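3.2 Scheduling of short-notice bouts and athlete weight management

The second part of the study deals with bouts arranged at short notice. In professional mixed martial arts, an athlete who agrees to replace an injured or withdrawn opponent may have only days to reach the contracted weight. The practice is common at regional level, where promoters work with small rosters and cannot easily move a card to another date. Earlier sections of this paper treated weight loss in a full training camp. The present section asks whether the length of notice changes the way in which athletes lose weight, and whether it has any bearing on how the bout itself proceeds.

Records were drawn from two regional promotions, referred to here by their host towns, Clilthorpe and Sirham. Both promotions kept written logs of the date on which each contract was signed, the weight declared at signing, and the weight recorded on the official scale. Taken together, the logs covered 776 individual bout entries. An entry was treated as short notice when the contract had been signed 2 weeks or less before the weigh-in. All other entries formed the comparison group. Title bouts were kept in the data, although the one-pound allowance granted in non-title bouts does not apply to them, and the weights were adjusted for this difference before any comparison was made.

Of the athletes who appeared in the logs, 60 agreed to a longer interview. The interviews were conducted by Adaeze Akinola and Leif Magnusson in the training halls used by the athletes, usually between the morning and evening sessions. Each interview followed the same written guide. Athletes were asked to describe the final four days before the weigh-in, including meals, fluid intake, sleep and any use of a sauna or hot bath. They were also asked who had advised them. Where an athlete worked with a regular coach, the coach was invited to read the account and to correct it, with the consent of the athlete.

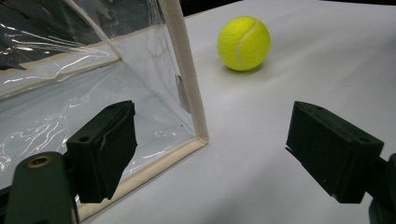 Why was the declared weight at signing used as the starting point, when an athlete might report it inaccurately?
The declared weight was the only starting figure available for every entry in both logs, and the same form had been used throughout, so any tendency to understate it would be expected to affect the short-notice and comparison groups in a similar way.

The question of accuracy was nevertheless examined. Renata Krawczyk compared the declared weights with gym scale readings for those interviewed athletes who had kept a training diary. The diaries suggested that declared weights were, as a rule, slightly lower than the readings taken on the same day. The difference did not depend on the length of notice. It was larger among heavyweights, for whom the upper limit of the division is seldom a concern and who may have little reason to report with care. Heavyweight entries were therefore analyzed separately and are not included in the comparisons that follow.

Three patterns of weight loss could be identified from the interviews. In the first, the athlete reduced food intake gradually over the whole period of notice and made only limited use of fluid restriction. In the second, food intake was left largely unchanged until the final days, when both food and fluid were reduced sharply. In the third, the athlete entered the period already close to the contracted weight and made no special effort beyond ordinary care with meals. The second pattern was reported more often by athletes who had accepted a bout at short notice, which is in line with expectations. Less expected was the frequency of the third pattern in the same group. Several athletes stated that they kept their weight low throughout the season in order to be available if a promoter called.

This finding has a practical side. Matchmakers in both towns said that they held informal lists of athletes who were known to stay near their division limit. A place on such a list was regarded as valuable, particularly by athletes early in their careers. One matchmaker at Sirham explained that he would call the same four athletes before trying anyone else. The arrangement appears to reward year-round restraint, and it may also place pressure on younger athletes to train at a body weight that does not suit them. The logs alone cannot show whether this pressure has harmful effects, and the matter was taken up again in the interviews with coaches reported in Section 4.

Bout outcomes were considered next. For each entry, the log gave the winner, the method of victory and the round in which the bout ended. Lụa Nghiêm prepared the comparison, using the method set out in Section 2. Athletes who had accepted a bout at short notice won less often than their opponents. Once the difference in professional experience was taken into account, however, most of this gap disappeared. Replacement athletes tended to be less experienced than those they faced, and this seems to explain the greater part of the result. The round in which the bout ended showed no clear relation to the length of notice. It had been supposed that replacement athletes would tire earlier and lose more often in the final round, but the records give little support to this view.

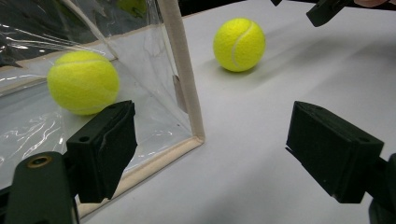
Figure 2. Tennis balls on a white tabletop, with a clear plastic box at the left.

Missed weight was treated as a separate outcome. Both promotions required an athlete who missed weight to give up part of the purse, and both allowed the bout to go ahead at an agreed catchweight if the opponent accepted. In the Clilthorpe log, the agreed figure was always written beside the original limit. In the Sirham log it was sometimes missing, and in those cases the bout was counted as a missed weight without a further classification. Missed weights were more common among short-notice entries in both towns. The excess was usually small, and in most cases the opponent accepted the bout on the same evening.

The conduct of the weigh-in differed between the two promotions in one respect that may be relevant. At Clilthorpe the scale opened at 9 a.m. and athletes could step on it at any time during the following hours. At Sirham all athletes were weighed in a single session in the late afternoon, in bout order. Athletes interviewed at Sirham described the wait as the hardest part of the process, and some reported that they had reached the limit by noon and then had to remain without fluids until they were called. The early scale leaves more time for rehydration before the bout. It may also encourage athletes to attempt a larger reduction, as Henryk Pietrzak has argued in discussion of these results. The present data do not allow the two effects to be separated.

Certain limits of the material should be noted. The logs were kept for business purposes and were not designed for research. They record nothing about bouts that were offered and declined, so that the athletes in the short-notice group are those who judged themselves able to make the weight. Athletes who refused on grounds of health or preparation do not appear. Withdrawals after signing were entered in the Clilthorpe log only. In addition, the interviews depended on memory, and some athletes were describing events from a previous season. Accounts given soon after a bout were fuller and contained more detail about fluid intake than accounts given later.

A further source, the appointment book of the Szczepańska clinic, was consulted with permission for the purpose of checking dates. The clinic carried out pre-bout medical examinations for both promotions. Dates in the appointment book agreed with those in the logs in all but a few instances, and where they differed the clinic date was used. No medical information was made available to the authors, and none was requested. The corrected dates were then entered in Disow, the database used for the remainder of the study, together with the adjusted weights. Entries for which no signing date could be confirmed from either source were excluded before the analysis of purse deductions, which is presented in Section 3.3.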